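Home Forums Renovating Flooring Search Log in

We use cookies to keep you signed in and to remember your settings. Accept / Manage

Thread: Hybrid planks or carpet for a downstairs rental?

gumboot_lane
January 29, 2024
Hi all, long-time lurker. We've got a downstairs flat that we rent out and the floor has to be done before August, when the current lease is up. I've been going round in circles between hybrid planks and carpet. My partner wants carpet because the slab gets cold, I want planks because I've cleaned up after tenants before and I'm not keen to do it again.

Quote so far is from Gandach, 62 a square metre laid for their mid-range hybrid, plus 409 to pull up and cart away the old stuff. Is that decent? It's a small place so they've also got a minimum charge, grr.
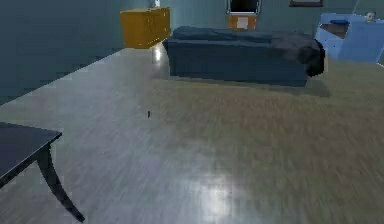 Greyish lavender going to beige, bed at the far side

I keep going back and forth on cool versus warm. Anyone lived with a grey floor for a few years and still like it?

possumproof
Sixty-two laid is fine if they're including the prep. Ask them straight out, because levelling is where they get you. Ours was quoted without it and the slab had a dip you could lose a marble in. Another 365 on the bill, thanks very much.

As for grey, we did the whole house in it and I'm over it. Shows every crumb and every dog hair. Go a mid brown and don't look back.

tilly_of_the_valley
Disagree on the grey! Ours has been down for ages and I still love it, but we've got heaps of timber furniture and that warms the place up no end. Pale floor plus honey-coloured timber is a lovely combo, you just can't do pale floor plus white everything or it feels like the dentist's.
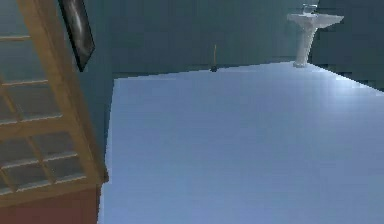
Page last changed: January 2024

gumboot_lane
Ha, fair call on the dentist's. Timber is the plan, we've already got a few bits in the garage. I should've said too, the skirtings are staying, so whatever goes in has to finish neatly against them. Gandach want to run a little quad moulding around the bottom and I can't stand the look of it.

possumproof
Then get them to take the skirtings off and put them back over the top. It's a pain but it looks a hundred times better — and don't let them tell you it can't be done.

mulga_bill_ish
Carpet bloke here (well, ex). Everyone writes it off for rentals and I reckon that's a mistake on a slab. Good underlay, solution-dyed nylon, something flecked so it hides the marks. Stotent do a decent commercial grade and you can usually get the end of a roll cheap. My sister-in-law's unit had it through three lots of tenants and it came up a treat with a steam clean each time. The cold is a real thing, people complain about it and then they run the heater all night.

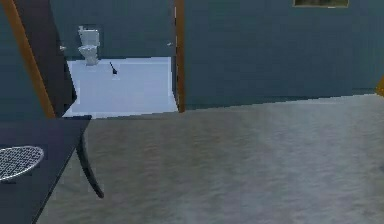
Mottled grey carpet against the dark slate-blue wall

tilly_of_the_valley
Can't come at carpet in a rental, sorry Bill. Red wine. Cats. Need I go on? Buy them a big rug for 188 and chuck it when it's feral.

mulga_bill_ish
And who pays for the rug every second year? You do!

gumboot_lane
Okay, you've both got me thinking. What about splitting it, carpet in the bedroom and hybrid in the living and eating end? My worry is the join at the doorway. Evby sell a slim brass trim that looks all right on their website but I've read it lifts if you kick it enough. And do two different floors make a small flat feel even smaller?

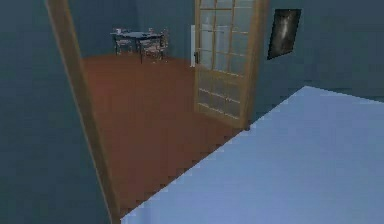

possumproof
Splitting it is what I'd do, for what it's worth. Put the join dead under the door so you only see one floor when it's shut, and get a trim that screws down. The stick-on ones are rubbish. Get a second quote from Mowat while you're at it, they're slow to ring back but their layers are tidy.

mulga_bill_ish
I'll cop that. Carpet in the bedroom is half a win.

gumboot_lane
Righto, I've left a message with Mowat and asked Gandach to put the levelling in writing. Partner is happy about the bedroom. Still arguing about the colour.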